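Progress report on the hand-held gripper build, Inadmont shared workshop
To: the Steltance small projects fund
2019-09-22

Hi all,

Second report, and a much happier one than the March one! Last time I had a box of printed parts and a lot of promises. Now I have grippers that open, close and pick things up (most of the time), so I'll run through where the money and the evenings have gone and what I still want to do before the grant wraps up.

First, the mechanics. The version I showed you in March used a single swinging arm on each side, and the jaws splayed as they closed, so anything round just squirted out the front. I've since gone over to a proper linkage with two bars a side and metal pins at the pivots. I'd been putting that off because it meant redrawing nearly everything, but once I sat down with it the job took a long weekend and not the month I'd been dreading. The arms are open between the bars now, which saves plastic and weight, and you can see past them to whatever you're reaching for. That turned out to be worth more than the weight saving.

The pins were a pain. My first batch were a hair too fat for the printed holes, and I spent an evening reaming every hole by hand before it dawned on me that I could change one figure in the drawing and print the lot again. So there's a bag of nicely reamed, useless arms on the shelf at Beddoe if anybody wants some very odd coat hooks.

Pads next. I tried plain printed tips, then foam tape, then a softer textured pad in blue, and the blue ones are staying. Foam grabs beautifully for an hour and then starts peeling at the corners. The textured pads grip well on a glossy mug and don't leave marks, and when one wears out I can swap it without pulling the whole jaw apart.

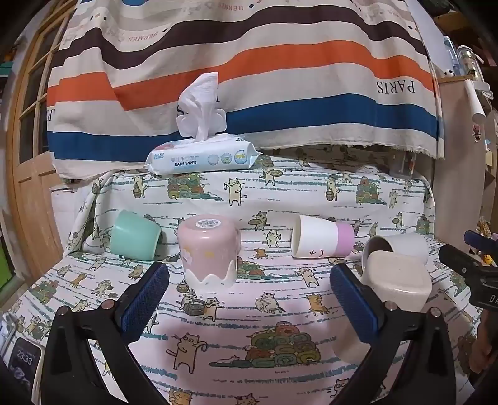 Cups are still my main test, partly since everyone owns a few and partly because they're awkward in such different ways. A paper-type cup wants hardly any squeeze at all, a heavy mug wants plenty, and a handle sticking out on one side messes up your approach if you come in from the wrong angle. Cups lying on their sides are harder again, especially on soft fabric, where they sink a little and roll when you nudge them. I do a lot of this at home late in the evening after work, so the conditions are pretty far from a tidy lab bench, but I reckon that's a fair test for something meant to be used around a house.

Over the last stretch I logged 71 attempts at picking up a cup and setting it down again where I wanted it. It worked on 40 of them. I know that doesn't sound wonderful! Most of the misses were cups on their sides, though, and upright or upside-down ones are getting pretty dependable. A fair few of the failures were me squeezing too hard too early, so some of this is practice and not parts.

Money: I'm a bit under budget on filament and a bit over on hardware, mostly thanks to the pins. The bearings I'd planned to order from Cekholm went out of stock and I ended up not needing them, so I'd like to shift that line across to spare pads and a better set of small drill bits. Let me know if you need that on a form. The workshop fees at Beddoe are paid up to the end of the grant.

What's left to do:

Stiffen the trigger end. There's some slop in it and I can feel it lag when I close the jaws quickly.
Print 4 more sets of arms from the corrected drawing, so there are spares for anyone at the workshop who wants to have a go.
Sort out a camera mount that doesn't creep. Mine needs nudging back into place almost every session.
Write the build notes up properly. They're currently a mix of pencil scribbles and messages to myself.

I'm running 2 weeks behind the plan I sent you, nearly all of it from the redraw, and I think I can claw back half of that if the trigger behaves. I'd be glad to bring a pair of grippers along to the next Inadmont open night so you can try them yourselves. Bring a favourite mug, or maybe your second favourite.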